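Geschirr in der Gemeinschaftsküche richtig reinigen, trocknen und lagern

Eine Anleitung für Wohnheime, Vereinshäuser und Seminarräume 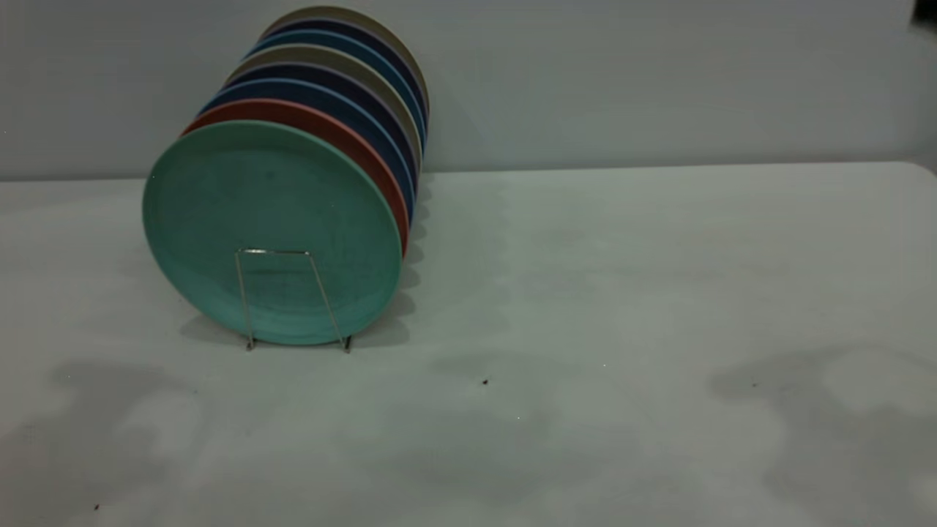

Text: Heledd Samuel | Fachliche Durchsicht: Pichit Phromma | Rubrik: Hauswirtschaft | Stand: September

In gemeinschaftlich genutzten Küchen wird Geschirr von wechselnden Personen gespült und eingeräumt. Die folgende Anleitung beschreibt das Vorgehen, das im Wohnheim Bremari mit 48 Wohnplätzen angewendet wird. Sie lässt sich auf kleinere Küchen übertragen.

Benötigte Ausstattung

Zwei Spülbecken oder ein Becken und eine Schüssel
Handspülmittel ohne Scheuerzusatz
Spülbürste mit wechselbarem Kopf
Abtropfständer für Teller, gesonderter Korb für Besteck
Saubere Geschirrtücher, bei 60 Grad waschbar

Schritt 1: Vorbereiten

Speisereste werden mit einem Teigschaber in den Biomüll gegeben. Fett aus Pfannen ist mit Küchenpapier aufzunehmen und gehört nicht in den Ausguss. Eingetrocknete Stärke, etwa von Reis oder Kartoffeln, wird in kaltem Wasser eingeweicht. Eine Einweichzeit von 10 Minuten genügt in der Regel.

Schritt 2: Spülen

Das erste Becken wird mit warmem Wasser gefüllt, das Spülmittel nach Herstellerangabe dosiert. Gespült wird in der Reihenfolge Gläser, Besteck, Teller, Töpfe. Sobald das Wasser trüb ist oder Fettaugen zeigt, ist es zu wechseln. Im zweiten Becken wird mit klarem, möglichst heißem Wasser nachgespült.

Bei Geschirr aus Melamin oder Materialien mit Bambusfaser sind Scheuerschwämme und Stahlwolle zu vermeiden. Zerkratzte oder matt gewordene Innenflächen sollten regelmäßig geprüft und betroffene Teile ausgesondert werden. Für die Mikrowelle ist solches Geschirr nicht vorgesehen.

Schritt 3: Trocknen

Teller werden hochkant und mit Abstand in den Ständer gestellt, große Teller hinten. Tassen und Schüsseln trocknen mit der Öffnung nach unten auf einem Gitter. Ein flach ausgelegtes Tuch eignet sich nur für kurze Zeit, da sich unter den Rändern Feuchtigkeit hält.

Wird von Hand abgetrocknet, ist für jeden Spülgang ein frisches Tuch zu verwenden. Feuchte Tücher werden einzeln aufgehängt und am Abend in den Wäschesack gegeben.

Schritt 4: Einräumen

Geschirr darf erst eingeräumt werden, wenn es vollständig trocken ist. Schwere Stapel gehören in die unteren Fächer. Unterschiedliche Durchmesser werden getrennt gestapelt. Bei empfindlichen Glasuren empfiehlt sich eine Zwischenlage aus Papier oder Filz. Angeschlagene Teile werden in die Kiste neben der Küchentür gelegt und nicht wieder eingeräumt.

Pflege von Becken und Ständer

Der Abtropfständer wird wöchentlich abgespült und bei Kalkbelag mit verdünnter Zitronensäure behandelt. Anschließend ist gründlich mit Wasser nachzuspülen. Bürstenköpfe werden monatlich ersetzt. Das Becken wird nach dem letzten Spülgang des Tages ausgewischt und das Sieb geleert.

Bestand und Ersatz

Das Inventar des Hauses umfasst 264 Geschirrteile und wird zu Semesterbeginn abgeglichen. Fehlende Teile sind bei Olga Peñalver in der Hausverwaltung zu melden. Ersatz wird gesammelt bestellt. Einzelbestellungen durch Bewohnerinnen und Bewohner werden nicht erstattet.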